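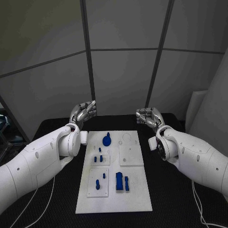 white board, black tabletop. water bill thread starts now

So my water bill came and I need to tell somebody about it, and my dog has heard it already.

Background: I live alone in a small rental house on Arroyo, in Zirnstead. I take normal showers. I do laundry when I run out of socks. My bill is usually so boring that I pay it without opening the whole thing.

This time I opened the whole thing.

It was more than double. My first thought was that they'd mixed me up with the people on the corner who have the fancy lawn. I was ready to call and be very polite and very right.

Called. Sat on hold for 19 minutes with a flute version of something I almost recognized. The lady who picked up was lovely and asked me if I had a toilet. I said yes, I had a toilet. She said "well, start there."

She also walked me through reading my own meter, which I have lived on top of for years and never once looked at. It's in a little concrete box by the sidewalk with a lid that weighs as much as a car door. Use a big screwdriver to pop it. Wear gloves, there are spiders (so many, all of them home).

Mine's a Mesura and it has a tiny triangle on the dial. If everything in the house is off and the little triangle is turning, water is going somewhere. I turned off everything. I even unplugged the coffee maker, which isn't hooked up to water at all, I was just in the mood.

The triangle was turning. Slowly! Very relaxed! Like it had all day!

Okay, so here's the overnight test if you want to do this too. Write down the whole number on the meter before bed. Don't use any water. Don't flush (sorry). Skip the ice maker and the dishwasher. Write it down again first thing in the morning and subtract.

I forgot about the ice maker the first night, so that one didn't count. Second night I remembered the ice maker and then brushed my teeth on autopilot. Third night was the charm.

I lost 70 gallons while I was asleep. I could not have told you what that looks like so I tried picturing milk jugs lined up down the hall, and then I got upset and made toast.

Next morning, food coloring. You put a few drops in the toilet tank, leave it alone for a while, and see if color shows up in the bowl. All I had was green, left over from cupcakes. I went and folded towels and came back and it looked like a swamp in there.

So it was the flapper! The rubber thing at the bottom of the tank. It gets old and warps and stops sealing, and water just slips past it all day and all night without making a sound. I'd been picturing a burst pipe under the house and a guy in waders.

People had told me "you'd hear it running." I did not hear it running. I have good ears. I can hear a cheese wrapper from the yard, same as the dog.

Hardware store trip. There is a whole wall of flappers. A WALL. Red ones, black ones, ones with a dial, ones with a float on a chain. I had not brought the old one with me, so I stood there trying to remember the inside of my own toilet.

Bring the old one with you! Or at least take a picture of it! I drove home and drove back. That's my big advice in this thread, honestly more useful than the meter part.

Ended up with a Zurnent one. The package said it fits "most 2 inch valves" and I did measure on the second trip, thank you.

Swapping it was so easy I got mad all over again. Shut off the valve behind the toilet, flush, unhook the old one from its two little ears, hook the new one on, clip the chain. The old one left black goo all over my fingers that took dish soap and sugar to get off.

Chain length matters, by the way. I left mine too long and it got caught under the flapper, and I was right back where I started with a brand new part. Shorten it so there's a tiny bit of slack and trim the extra.

Did the green test again. Bowl stayed clear. Went outside in my slippers and looked at the triangle and it was sitting perfectly still, and I said "ha" out loud as a man went by with a stroller.

Added up what I think I'd wasted before I caught it, going only by the days I'm sure about, and I got 1,374 gallons. Through a piece of rubber the size of a coaster. I'm trying not to think about how it went before that.

Then I called back to ask about a leak adjustment, which is a thing here and maybe where you live too. You send in the receipt for the part and a meter reading from after the fix, and they can take up to half of the extra off. It's on their website, under a heading I would never have clicked on.

I did have the receipt! It was in the cup holder, stuck to a mint.

Haven't heard back on the adjustment yet. The form said to allow a few weeks. I'll post when I know, or I'll forget and somebody will have to ask me in December.

A few of you are asking about renters. I texted my landlord a picture of the receipt and he knocked it off the rent, no fuss. I'd ask before you buy anything bigger than a flapper though, and check your lease for who pays for what.

And for the person asking, no, I didn't use those drop-in tank tablets. The lady on the phone said the bleach ones can be hard on the rubber. I used to use the blue ones and I kind of miss the blue.

Also checked the outside faucet while I was feeling powerful. It drips from the handle when it's on but not when it's off, so I've decided that's next month's problem.

My sister did the food coloring thing tonight after I wouldn't shut up about it. Both of her toilets. One came up pink. She's at the store now standing in front of the wall and sending me question marks.

I told her to go home and get the old one.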